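How I set up a table for messy paint pouring (and keep my bond)

I rent, so my landlord has strong feelings about the dining table that came with the place. I have strong feelings about acrylic pouring. This is the setup that lets us get along, and it's cheap, quick and easy to pack away before tea.

Start by clearing the table properly and wiping it down. Crumbs under a cover turn into bumps, and bumps tilt your canvas, and a tilted canvas sends all that lovely colour straight off one corner. Ask me how I know! Then roll out your paper and leave it for 30 minutes with a few books on the corners so it forgets it was ever on a roll.

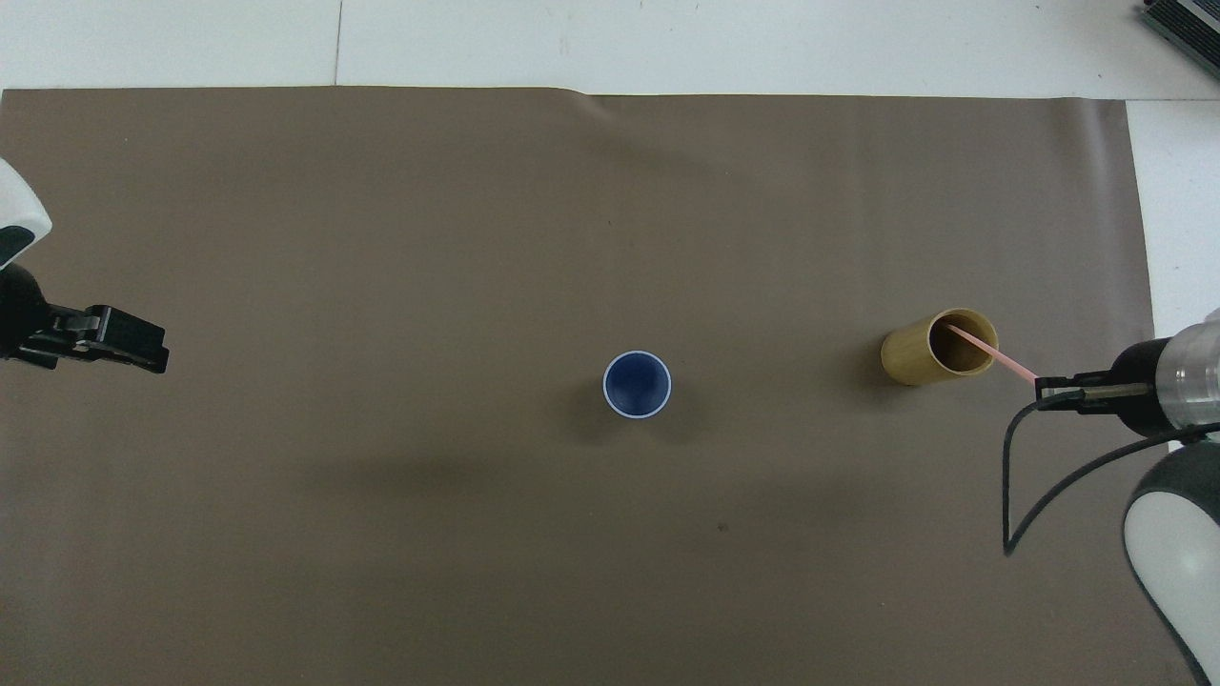
Covering the whole table sounds sensible, but I gave up on it ages ago. Paper that hangs over the side gets caught by your hip every time you walk past (I've lost two pours that way), so now I stop short and leave a strip of bare table to grab when I need to steady myself. A white tabletop showing past the paper, with the cup well in towards the middle, is the sort of spacing I mean. A few creases don't matter as long as they aren't under the canvas. Tape the edges down with painter's tape, and press it with your thumb, not your nails, or it'll tear when you pull it up.

Next, mix your paints. I use one part paint to 2 parts pouring medium, stirred slowly so you don't whip in air. My medium is the Zastetti one, though the Stumik stuff is fine if you're only practising. You want it to run off the stick like warm honey. Too thick? Add water a few drops at a time and let it sit for 11 minutes or so before you judge it again. 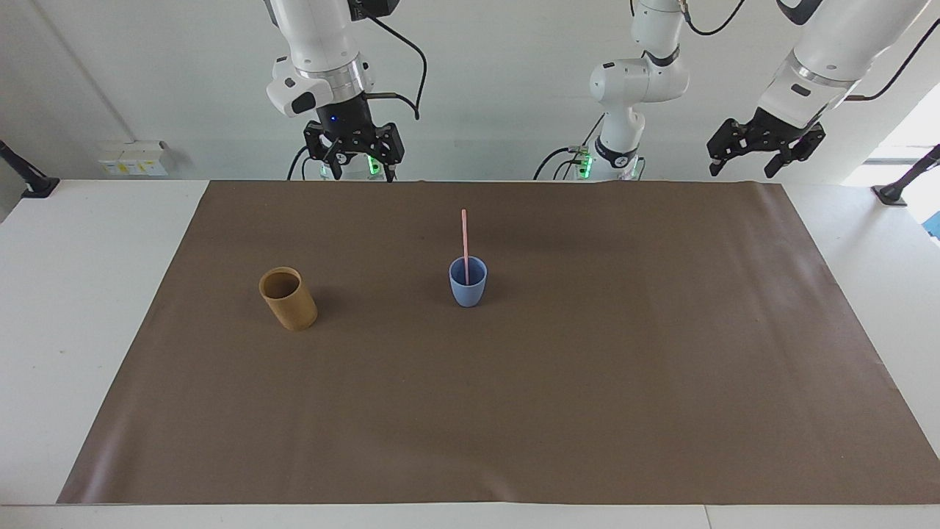

While it settles, put four pushpins in the back of your canvas so it sits up off the paper, and check it with a level. Pour your base coat first, right out to the corners, then layer your colours and tip. Go slower than you think you should.

Leave it overnight at least, with the window shut if it's dusty out. In February mine skins over by lunchtime, but winter pours take their sweet time and I just eat on the couch.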